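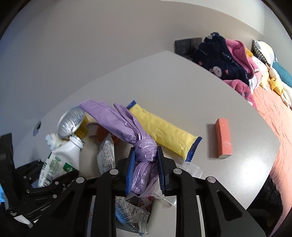 A purple plastic bag, tied at the neck, with groceries on a light gray tabletop.

The Knot and the Shelf: Storing Food in a One-Room Home

By Uthai Yimyam
May

Print this article
E-mail this article

Search the magazine Enter keywords Go

A studio of 22 square meters has no pantry. Food is stored where there is a surface, and in most units of this size the surface is a table within reach of the bed. Whatever comes home from the store on Saturday is set down there, and a good part of it stays there until it is eaten.

Over the winter I visited tenants in the Chareonsuk building, a block of 49 studios, to look at how dry goods and small packages are kept. The building was fitted out by Vurkstead, whose standard unit has one overhead cabinet with an interior depth of 38 centimeters. That depth is generous for plates and poor for groceries. Small items move to the back and are bought a second time.

The tied plastic bag is the most common container in the building. It costs nothing, it takes the shape of its contents, and it can be lifted with two fingers. Its weak point is the closure. A single overhand knot in thin film tightens under load, and after a few days it is usually torn open instead of untied. The bag is then finished as a storage container, although it will still serve as a bin liner.

Three things improve the knot. The first is fill. A bag loaded to no more than two-thirds leaves enough film to gather into a proper neck. The second is twist. Turning the neck several times before tying moves the seal into the twisted section, so the knot only has to keep the twist from unwinding. The third is tail length. A long tail can be pushed back through the knot to loosen it, and a short one cannot.

Uthai Sombatkul manages fit-out for the building and has lived in one of the studios himself. He prefers a flat clip to any knot. "A clip is opened the same way every time," he told me. "With a knot you depend on who tied it." His own clips are from Pomer. They are plain spring clips, and any stiff clip wider than the folded neck will do the same work.

Clips are less useful on factory packaging. A wrapped snack bar with crimped ends needs no second closure until it is opened, and once opened it is normally eaten. Foil-lidded containers are single-use at the lid; after the foil is peeled, the contents go to the refrigerator or into something with a cover. Bottles with a foil seal around the neck should be stored upright once the seal is broken. On their side they also roll, and a table shared with a lamp and a charger has little room for that.

The arrangement that worked best in the studios I saw was a shallow open tray, with packages standing on edge and labels facing out. Small boxes go at the front and bottles at the back. Bars and wrappers are filed between them. Soft bags sit beside the tray, never on top of it, so that nothing underneath is hidden or crushed.

Ondedeo makes a tray in this format with a raised rear wall. The tenants who owned one rated the wall as useful and the handles as too small. A baking sheet with a rim gave nearly the same result.

The tray should be emptied completely once a week, before shopping. The job takes a few minutes. Crumbs are wiped out, open packages are moved forward, and clear plastic lids that no longer match a container are discarded. Sombatkul does his at seven in the morning, with the shopping list open next to the tray.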